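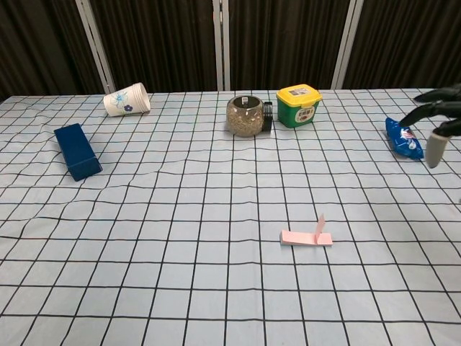 Week 10 - automation at work, what changes for staff
(W. Jasińska, notes for the Skastness group)

Main case: Diltlow packing site. 189 staff before, 175 after. Nobody sacked, leavers not replaced. Ask who picks up their jobs.

What moved to the machine: picking up, putting down, same thing all shift. What stayed: odd shapes, soft bags, anything tipped over. So people get the awkward bits only. More tiring? Pawłowska says yes, managers say no. Read both.

Pay - same grade, diferent work. Minding a robot hand isnt in the old job description. Union wants it written in.

Breaks: used to chat on the line, now one person per cell. See Fonseca interviews, p. 61.

For seminar: pick a job you've done. Which parts would you hand over, which would you miss? Half a page, bring it printed.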